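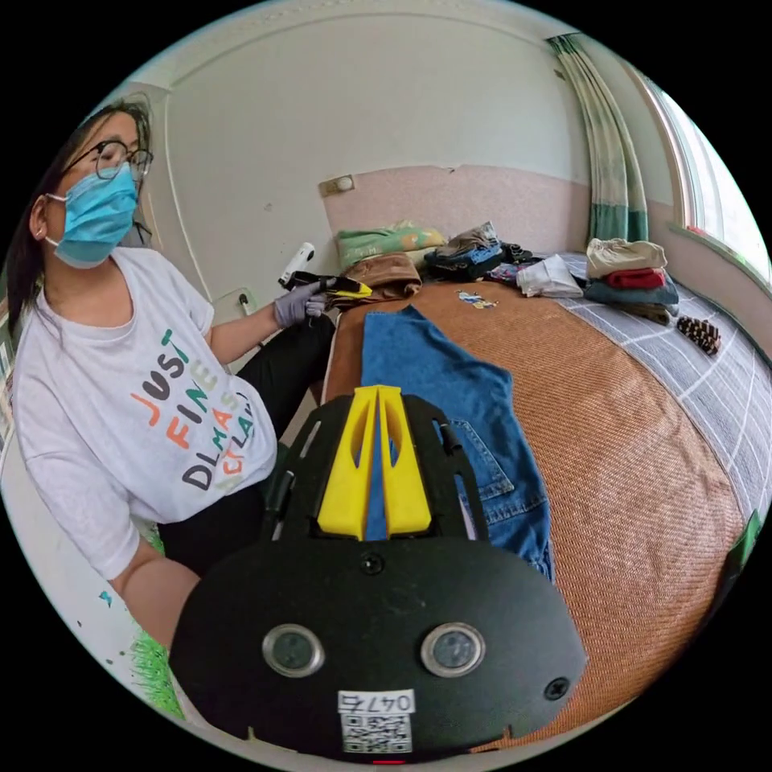 Who checks the folding?

A pair of jeans on a bed is a humble place to start a fight about standards. But the people writing rulebooks for household robots have to start somewhere, and laundry collected by hand-held gripper is where plenty of the training material now comes from.

The Kirkegaard code, passed around since July, runs to 36 pages. It wants gloves on, tools labelled and every session logged. Fair enough. A numbered sticker with a QR code tells you which gripper was used. It doesn't tell you whether the person holding it was tired, bored or told to hurry.

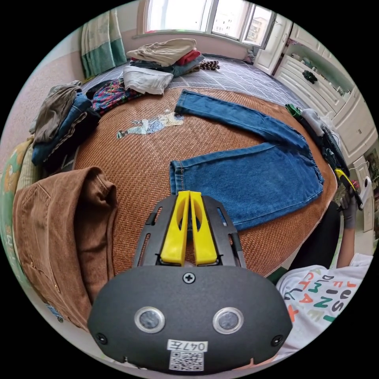 What the code leaves out

Rorkau, which sells recordings of this sort, says it meets all 24 clauses. I asked which clause covers a bedroom with other people's clothes in it, or the view through a window. None does. There's a line about "reasonable household privacy" — good luck enforcing that.

Nor does anyone say how much clutter is the right amount. Flondum's older guide wanted a bare surface and one garment. Kirkegaard wants a lived-in bed, with piles left where they are. I think Kirkegaard has the better of it, but neither has published a test that would settle the matter. Flondum bases its advice on 700 sessions, all recorded in one flat in Kastcombe, and calls that a representative home.

My own rule would be shorter: pay for the bad attempts as well as the good ones, and keep both.
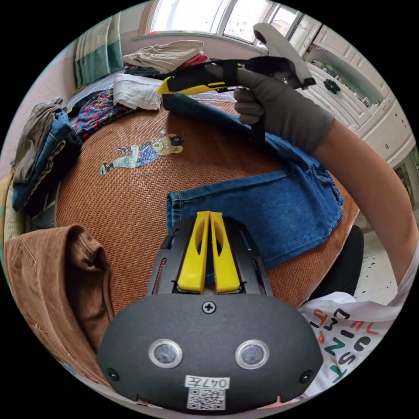 Kastcombe readers have written in to say that I'm too hard on the code, and that a weak rule everyone follows is worth more than a strict one left in a drawer. Maybe. I'd still like to see the log sheets.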